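A Morning at the Fanham Open Day

I should say up front that I don't care for open days. They wax the floor, they put out the good cookies, and somebody in a clean coat tells you the work is exciting. I went to Fanham anyway. Gladys Condori had asked me twice, and she was driving.

The lab does small work on dyes and extracts, mostly from peels and flowers, and sells what it learns to food companies. The handout called this "color from nature," in green letters. It gave 28 pages to the subject and never said what a batch costs. I asked at the front desk and was told that was a question for Misley, the parent company. Misley had a table in the hallway with pens on it and a man who said it was a question for Fanham.

We started in the cold room, where there was nothing to look at but shelves, and then went through a storeroom that Gladys liked more than I did. Our guide, a Mr. Beretti, had a good loud voice and walked too fast. He told us the sample room was the heart of the place. I expected something grander than a white table with a pink bowl and a beaker on it, but I will admit I spent longer there than anywhere else on the tour.
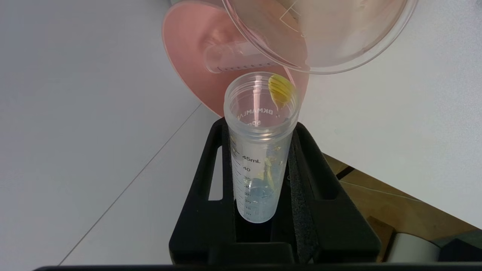
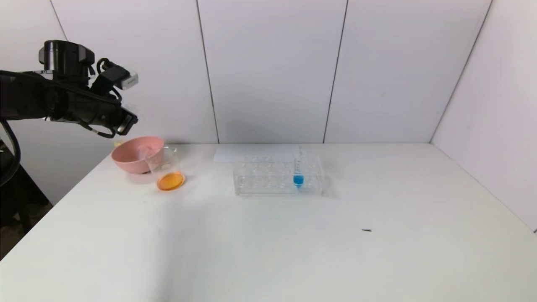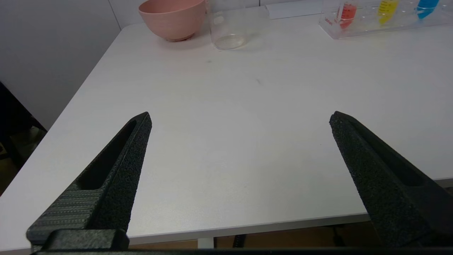
What I wanted to know was how much color you lose between the peel and the jar. Mr. Beretti said very little. I asked how little, and he said it depended on the season. Gladys, who taught chemistry for years and has more patience than I do, got him to say that May fruit gives a weaker color than winter fruit and that they have to use more of it. That was the first plain fact of the morning, and it isn't in the handout.

He also said that working in small tubes lets them try many recipes in a day. I believe that. I am less sure it tells you anything about a tank. My brother-in-law spent years at the Bermúdez cannery and used to say that anything will behave itself in a glass. When I put this to Mr. Beretti he said scale-up was handled at another site, and that the other site didn't have an open day.

After that came a talk in the lunchroom, 40 minutes with slides. Three of the charts had no numbers up the side. A woman behind us asked whether the yellow fades in sunlight, and the speaker said they were "very encouraged." Gladys wrote that down and underlined it.

The cookies were good, lemon ones. Parking is 2 dollars and the machine takes coins only, so bring some. If you go, skip the talk, get to the sample room early before the groups back up in the hallway — and ask about the fruit. Gladys wants to go back next year with a list. I told her I'd think about it.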